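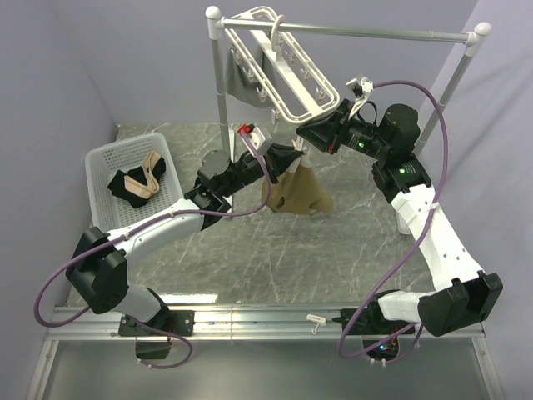 Home Tickets Queue Kit Wiki Log out

Ticket 2521: Gripper comparison, narrow fingers vs wide fingers
Opened by: Sabina Weerakoon
Assigned to: Nusrat Bhuiyan
Site: Pultstead
Status: Open, against my better judgement

Sabina, 15/04/2024
Grotico want a verdict on which finger set to order for the laundry cell. So far the verdict is that both sets are very good at picking up things Grotico doesn't launder. Each set gets 40 grasps on cloth, then a few on thin packaging, then the rack parts. Arms, rail and Mollah controller stay as they are. Please don't "improve" anything halfway through, Nusrat.

Nusrat
Nothing improved. Cloth results are in the shared folder. The narrow set is fine on socks and sulks at elastic. Packaging is harder to judge from the wrist camera, as the overhead lights bounce off the floor and the auto exposure takes it personally.
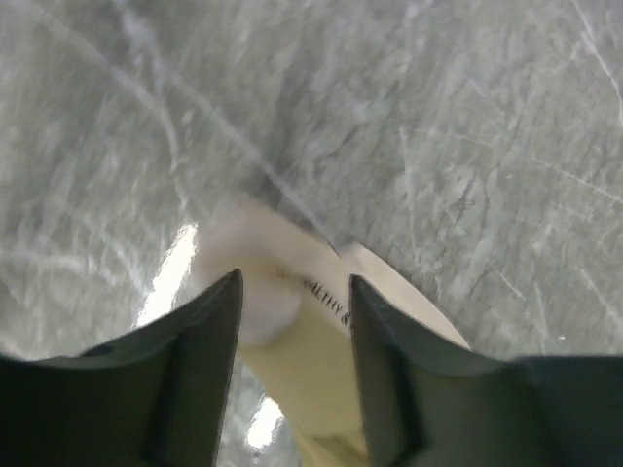 Wrist view, packaging test. Pale item between the fingers, glare left of it.

The grasp detector scored this one 324, which by its own documentation is out of range. Controller log says "grasp OK" and then "no object" one line later. I have asked it to pick a side.

Lutfa Fakir
Which firmware? The older Storano build scores glare as object if the patch touches a fingertip. Fix exposure by hand and try again. Also mask the bottom strip of the picture, or it will keep congratulating itself on finding its own fingers.

Nusrat
Exposure fixed by hand, mask on. Scores are back inside the scale. Six repeats and no more arguments between the two log lines. Moved on to rack parts.

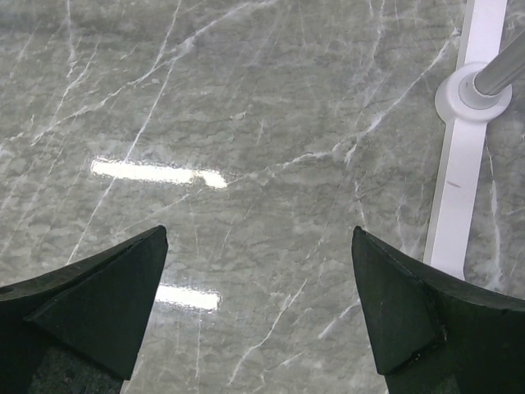
Wrist view, fingers apart. White strip and metal rod to the right, two reflections on the marble.

With the old settings the detector went for the lower reflection, between the fingers near the left tip, and ignored the solid thing off to the side. Hard to blame it, the reflection was more conveniently placed. With the mask and fixed exposure it ranks the strip first. The rod still comes a poor second to the floor.

Sabina
So is this a gripper problem or a camera problem?

Nusrat
Camera. I realise the ticket has "gripper" in the title.

Lutfa Fakir
A matt sheet over the marble pattern would settle it. Gintarė Rozīte has a roll left over from the August tests. She will want it back.

Sabina
Fine. Rerun the narrow set on the matt sheet before anybody touches the wide one, otherwise we are comparing floors. Retitle not needed, purchasing only reads the number.

Nusrat
Sheet requested. Left to do: narrow set again, wide set, then the rod with both. Exposure value is in the kit wiki under "do not touch", where I expect it to last until lunch.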